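Follmont Residents and Building Managers List
From: Dalia Jaunzems
Date: October 15, 2018
Subject: Re: Water use charges and the leak adjustment policy

Dear subscribers,

The Follmont Water Office has received several questions of the kind quoted below, and I am answering on the list so that all building managers have the same information.

Aldana Medina wrote:
> Our building on Mometti Street was billed for 4000 gallons
> over the usual amount last quarter. The plumber from Fleterex
> found two toilets running and replaced the flappers. Do we
> qualify for the leak adjustment, and is there a deadline? The
> form on the website still refers to the old policy.
>
> Also, does the adjustment cover the sewer part of the bill?

The adjustment policy was revised in June. A property may receive one adjustment in any 2-year period. The request must reach this office within 74 days of the date printed on the bill, together with a copy of the repair invoice. Requests sent without an invoice are held, and they do not stop the deadline from running.
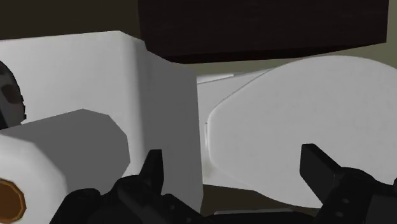
Sewer charges are covered under the revised policy. The office compares the disputed quarter with the same quarter of the previous year and credits half of the difference on both the water and the sewer lines. Where a building has changed hands and no earlier reading exists, the average of the next two quarters is used, and the credit is issued later.

Ms. Medina is correct that the form on the website is out of date. The new form is available at the counter and will be posted once the Liu Street office has finished moving. Until then the old form will be accepted — please write "revised policy" across the top and leave section C blank.

Managers of buildings with more than 20 units should file one request per meter. Several requests this summer listed all meters on a single sheet and had to be returned.

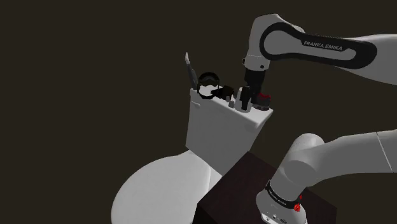
Toilet and cistern, with robot arm.

Late fees on a disputed bill are suspended from the day the request is received. The undisputed part remains payable by the usual date. Payment plans are handled by the billing desk and should not be requested on the adjustment form.

Questions about a particular account should be sent to the office directly and not to this list, as messages here are archived and open to all subscribers.

Respectfully,

Dalia Jaunzems
Customer Accounts
Follmont Water Office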